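Home > Workroom > Papers and coverings

Mosora Table Paper, wide roll

We've sold a lot of paper over the years, and this is the one we keep for ourselves! Mosora is a heavy, smooth paper on a long roll, made for people who need to cover a big table and then get on with something messy on top of it. Pattern cutting, block printing, glueing, potting up seedlings, wrapping forty presents in one go (we've done it, and would do it again) - it copes with the lot.

Vesna Vidmar first brought a roll back from a bookbinders' fair, and we had it down on the packing bench before she'd taken her coat off. What won us over was how flat it lies. Cheap paper wants to go back to being a roll, so you spend the morning hunting for mugs to hold the corners down. Mosora relaxes if you leave it overnight, and by the time the kettle's on it is ready to work on.

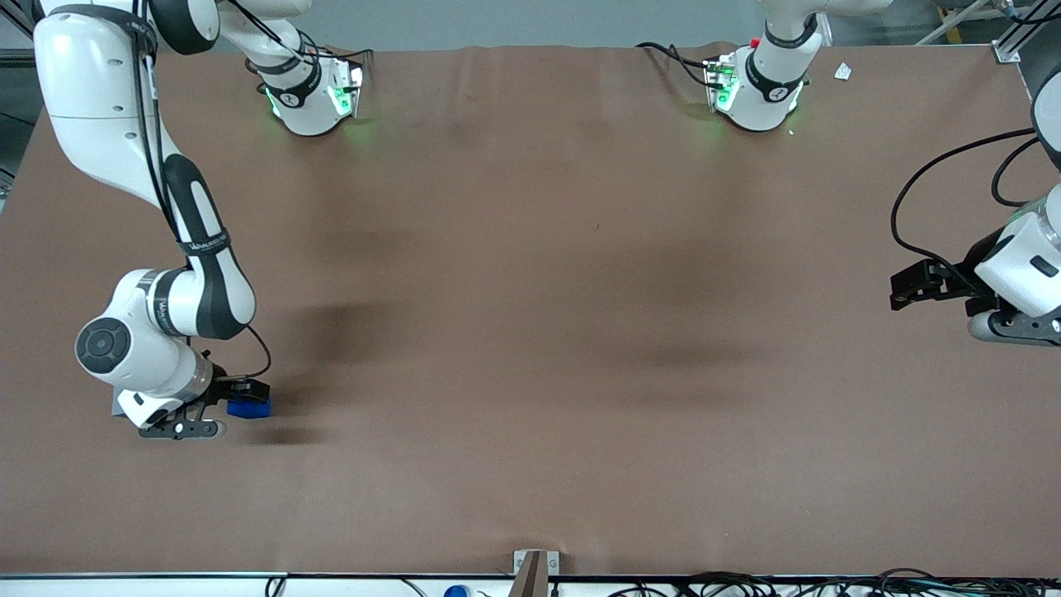 It takes pencil beautifully. You can draw straight on to it, rub out, draw again, and the surface stays smooth enough to write on afterwards. Felt tip doesn't spread much either, though a really wet marker will go through if you hold it still, so slip a spare sheet underneath if you mind about your table. PVA sits on top for long enough to wipe off. Oil paint will leave a ring.

Sizes and colours

The standard roll is 1092 mm wide, and you can have it in lengths of 3 m or 40 m. The short one is a good way to try it out. The long one is heavy, so do ask someone to help you carry it up the stairs. Colours are brown and soft white. Brown hides scuffs and coffee, and white is lovely if you're matching threads or mixing ink, when you want to see the true colour.

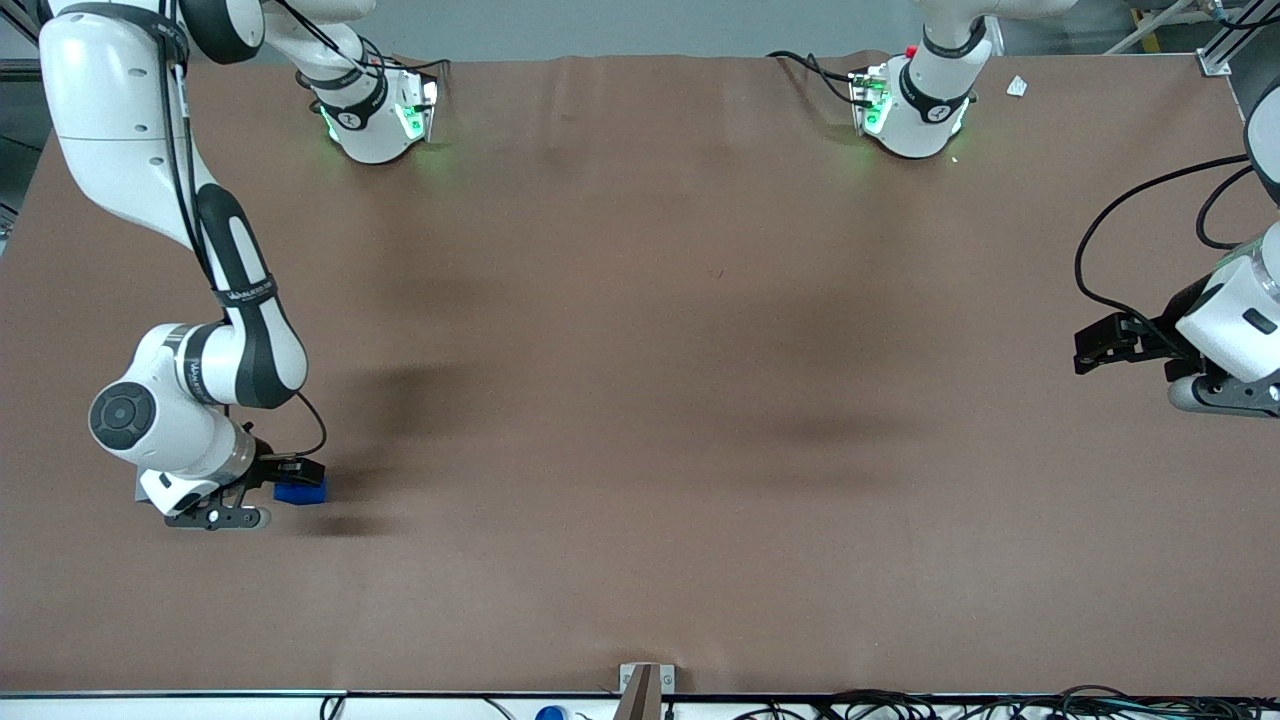 Brown, with its smooth matt finish.

How to lay it

Wipe the table first. Crumbs show through as bumps, and you will find every one of them with your pencil. Roll the paper out with the curl facing down, smooth it from the middle towards the ends with your forearm, and fix the short sides with low-tack tape. We like the Tastis tape for this, which comes away cleanly even after a month. Trim with a long blade and a metal ruler, or leave a bit hanging over and fold it under.

If you change your paper often, the Olteanu bench holder is well worth having. It fits under most tabletops and has a tear bar that cuts straight. Stijn Verhoeven in our workroom fitted his upside down and swears it's better that way!
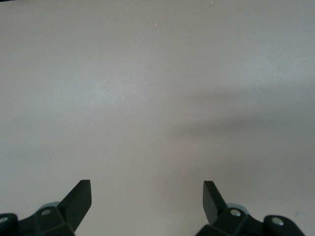
A pale, plain surface, good for colour work.

Questions we get asked

Can I iron it? Yes, on a low heat with no steam. It takes out fold lines very nicely.

Is it safe for food? It hasn't been tested for that, so please use a baking paper for anything you're going to eat.

Do you sell offcuts? We do, in bundles, usually from September when we clear the shelves. They go quickly - children's clubs love them.

Storage

Keep the roll standing up, somewhere dry, with the band on.

Filed under: Table coverings, Paper on the roll, Craft room

Contact us | Delivery and returns | © Mosora Papers | Back to top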